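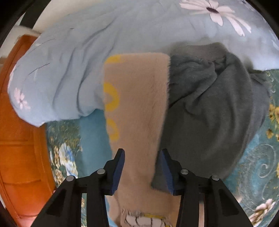 **Clalell opens hire scheme for hand-held grippers**

February 2026. Clalell has started hiring out its two-finger hand gripper by the month, after a trial run that finished in October. Until now you had to buy one outright, which put off most small teams.

The kit is for people teaching robots household work. Hold it, do the job, the camera on the tool records it, footage goes off for training. Towels, blankets, bedding, that sort of thing. Soft stuff mostly, as thats where the demand is.

Hire is for two months minimum. Spare finger pads included, plus a charger and a carry case. Setup help by phone, weekdays only.

"Bedding is horrible for a robot. It never lies the same way twice," said Róisín Horgan, who runs hire at the firm. "So people need hours and hours of it, in ordinary bedrooms."

Yu-na Cho of Osbridge had three of the kits during the trial. Liked the grip on thick fabric, less keen on the weight. "My wrist knew about it by teatime." She also wants a quicker way to swap the pads. Horgan says a lighter handle is being worked on, no date yet.

Orders go through the Pirkis office for now. Prices on request, wich will annoy some. Existing owners can trade in an old unit against the first month.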